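Packets, baskets, two arms
Werkell opens its sorting bench to visitors 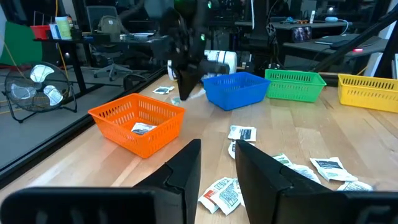 What the bench does
Two black arms share one wooden tabletop. Small printed packets lie on the wood, some overlapping, with orange, blue, green and yellow baskets as destinations. Lucie Sutherland, who led the April demonstration, gave the trial batch as 588 packets.

Where it slows down
Overlaps cost the most time. The Vinus planner takes the uppermost packet first – glossy film is still misread – and 78 picks in the batch needed a second attempt. Werkell will repeat the run at Girard.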